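Window Repairs, Second Progress Report
Rawashdeh Fund, small building grants
Prepared by Nandini Subramaniam for Nizar Nassar

Period covered: from the release of the first payment to the end of May

Where we are

When I last wrote, I said the workroom windows would be finished by spring. I did not say which one, and I'd like credit for that foresight. The short version is that three of the five windows in the grant are done, the fourth is in pieces on trestles at the joiner's, and the fifth has been surveyed and painted shut, in that order. The painting shut was done years ago by someone with a very full brush.

We have spent the first payment and are holding the second. Nothing in this report asks for more money. There is a request near the end, but it concerns a deadline.

Work completed

The three finished windows now open, close, and stay where they are put. The first of these was new to most of the people who work here. Old putty was raked out by hand, the glazing bars were repaired where they had gone soft, and the sash cords were replaced throughout. Bendon did the joinery and quoted us for two coats of paint. They gave us three, after the first one dried to the color of weak tea.

Cracked panes were swapped for plain clear glass. Your guidelines ask us to keep original glass where it is sound, and we have. That leaves us with a mixture of panes that bend the view slightly and panes that don't, and opinion in the building is split over which are the defective ones. I have stopped taking part in these conversations.

We also fitted draft strips to all three. Before the work, the room had a breeze that could turn the pages of a library book. I can report that people have been seen taking their coats off, though May may deserve a share of the credit.

The tall window

Most of the questions in your last letter were about the tall multi-paned window, so I'll give it its own space. You asked whether it could be treated as a single job or should be split up. Bendon's advice is to keep it as one. Every pane sits in its own small surround of putty, and once you start at one corner there is no natural place to stop for lunch.

The size of it is the main expense. It needs a tower to reach the upper panes, and the tower needs the floor cleared, and clearing the floor means moving things that have stood in the same place so long that they have left their outlines in the varnish. We have agreed to do this in a single stretch. Vikelard will hire us the tower at the weekly rate, provided we collect it ourselves and bring it back with all its wheels. 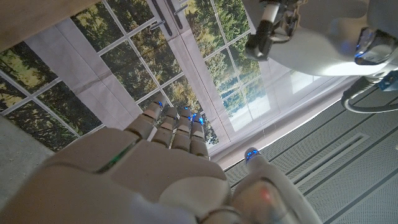 What has gone less well

The blinds. We ordered them from Luletti on the basis of a measurement I took myself, standing on a chair, using a tape measure that starts at 3. I now know that it starts at 3. The blinds were made beautifully and precisely to the wrong width, and Luletti have agreed to cut them down for a fee, which I have paid out of our own funds. It does not appear in the grant accounts and I would be grateful if it did not appear in conversation either.

We lost some time in the spring to a disagreement about color. The grant says "white." The paint supplier's chart has a great many whites, several of them pink. We went with the one closest to the existing trim and moved on.

Money

The first payment was $4000 and has been spent on joinery, glass, cord and paint. Receipts are attached, including one that has been through the wash but is still legible if held to the light. The contingency line was $50, which your office suggested might be a typing error. It wasn't, but I see the point, and next time I will add to it.

Next steps

Window four comes back from the joiner first. We will then free window five, with steam and patience, and hire the tower for the tall window once both are out of the way. The blinds go up last – after somebody other than me has measured again.

Request

We would like to move the completion date back by about five weeks, with no change to the budget. The joiner's timetable is the cause of most of this. If that is agreeable, please reply to the office address and I will tell Bendon the same day.

Nandini Subramaniam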